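ok thread on the paper thing because 4 of you have asked now and I keep typing the same reply

so it's colored paper. plain sheets. I'm working out the covers for the Rowlands booklets and picking a color set off a screen is useless, they all look great on a screen

got the mixed pack from Pekix, 500 sheets. cheap, thin-ish, cuts ok. the Beden stuff is nicer to fold but they only do it in packs of one color and I am not buying 1,000 sheets of mustard to find out I hate mustard

9 booklets in the set. every one needs a cover and an inside sheet and the inside one shows as a strip down the edge when it's closed. that strip is the whole problem. that strip has eaten my July

method, such as it is: put sheets flat on a big table. overlap them so you only get a sliver of the second color. walk off. get coffee. come back and see which one bugs you

do NOT fan them out like a paint chart. every color looks fine in a fan. you want one big bossy sheet and the rest small, same as it'll be on the shelf

things I've learned so far, in no order

yellow is a strip color. a full sheet of yellow is shouting. a thin bit of it next to dark blue is lovely, best pairing in the pack I think

dark blue goes nearly black after 4 in the afternoon. checked it at noon and it was a diffrent color. so now I look at everything twice before I write it down

pink is way more useful than I gave it credit for. calms the oranges down. Idris Nicholas told me this months ago and I ignored him, sorry Idris

light green only works skinny. tried it as a cover and it looked like a dentist's leaflet. next to the blue as a strip, fine, good even

the grayish blue is the one I keep coming back to. goes with everything, a bit boring, will probably end up on more covers than it should

someone asked about cutting - I don't cut anything till the colors are settled. whole sheets only. cut pieces get lost and then you're matching from memory, and my memory for color is terrible

also someone asked about glossy. no. glare all over it and it shows thumbprints. also it cracks on the fold

and yes I tried it with just scraps from the Esten job first. too small. you can't judge a color from a piece the size of a bus ticket

ok so where it's at right now. salmon orange as the big one, right up front, everything else behind it

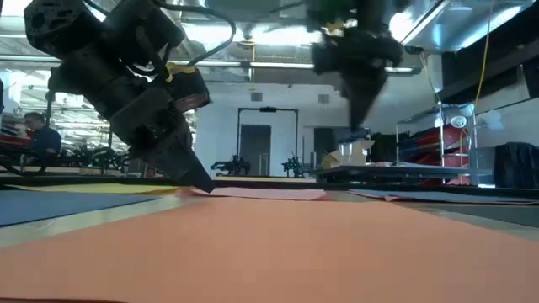
I went back and forth on the orange for ages. wanted a proper red to start with but red plus dark blue plus yellow is a kids' building set, and these are booklets about drainage. salmon is softer and you can still read black type on it from across a room

the pink next to it is the one I'd fight for. if Rowlands come back wanting to drop a color it had better be the green

still not sure about the blues. two of them in one set might be one too many, or they might need to be further apart in the running order. going to try the dark one on the first booklet and the grayish one near the end and see

oh and for whoever asked about storing it. flat, in the box it came in, lid on, away from the window. the Esten leftovers sat on a sill for a summer and the pinks all went beige at the edges

type goes on next. black for all of them, prob a heavier weight on the dark blue or it'll vanish. might have to do a white label on that one, which I don't love

if anybody has run the thin Pekix sheets through a laser printer tell me if they curl. mine's old and runs hot and I've only got the one pack

more when I've picked. replies might be slow, got the inside pages to fix first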